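Cirnedton Shared Workshop
Building a Two-Finger Gripper: Notes for Session 3

Read these before you come in. They follow on from the linkage drawings in Session 2, and they assume you have your printed parts cleaned up and your pivot holes reamed. If the holes are still tight, do that first on the bench by the window, where the hand reamers are kept.

1. Where we are up to

Each finger is a four-bar linkage. The two long links stay parallel as the finger swings, so the fingertip pad keeps facing the opposite pad through the whole stroke. Last session several people had fingers that toed in at the tips. In every case the two long links were different lengths between centres, usually from printing them on different machines. Print the pair together, on the same bed, in the same orientation.

Tighten each pivot screw until the link stops rattling, then back it off a quarter turn. Add a drop of medium threadlocker at this point and leave it overnight. Don't use the red stuff. You will want these apart again.

2. Fingertip pads

The workshop has two pad moulds, one flat and one ridged. Flat pads are easier to cast and hold boxes and tins well enough. Ridged pads do better on curved items. The silicone is Gadon two-part, mixed by weight, and the scale is in the drawer under the drill press. Colour makes no difference to the grip, so use whatever pigment is left.

Pads are held on with a dovetail and one small screw from behind. Check that the screw head sits below the surface, or it will catch on the link when the jaws close.

3. Practice objects

Use fruit and veg for the first grip trials. They come in awkward sizes, they bruise where you squeeze too hard, and they are cheap. Lay them out on something soft with a plastic sheet over the top. Put a few on plates or in a shallow tray as well, as a raised rim changes the angle you have to come in from.

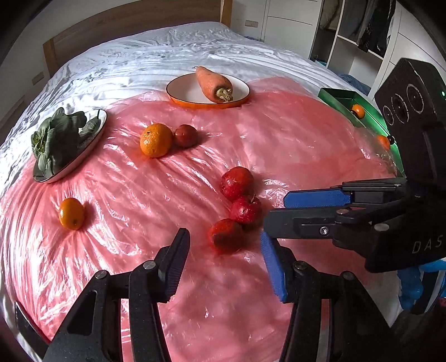

How hard should the jaws close on soft fruit?

Use the lowest force that lifts the piece without it slipping. Start with the current limit at its minimum setting, try a lift, and go up one step at a time until the fruit stays put. Write that setting down, then check the skin for marks before you move on to the next piece.

Round fruit that sits against its neighbour needs room for the finger on the far side. Open the jaws wide, come down from above, and close slowly. With long vegetables, grip across the width near the middle. Leafy ones are harder, as the leaves fold under the pads and the jaws end up closing on very little. Go for the stalks.

4. Motor and wiring

We are using the Viltero servo for everyone this term. Set the supply to the voltage printed on your servo's label before you connect anything, and have a second person check it. The current limit is set in software, in the file called grip_limits. The starting value is 800 milliamps. Leave it there until Nia Ifans has looked over your linkage.

Run the cable along the inside of the body and tie it down in two places. Leave a loop of slack behind the motor. A cable that pulls tight when the jaws open will work its way out of the connector.

5. What to record

For each object, note the force setting, the pad type, the direction you came in from and whether the lift held for 15 seconds. Put failed lifts down too, with a word or two about what went wrong. The log sheets are in the Delaunay folder on the shared drive. Use one sheet per gripper.

6. For next time

Bring your log, your gripper and the spare pads. We start at 6:30 pm in October, half an hour earlier than now. Session 4 covers mounting a camera and getting the jaw position to show up alongside the video. If you are printing your own camera bracket, the hole spacing is on the last page of the Session 2 notes. Please put the hex keys back in the rack in size order, and wipe the mixing cups out before the silicone sets.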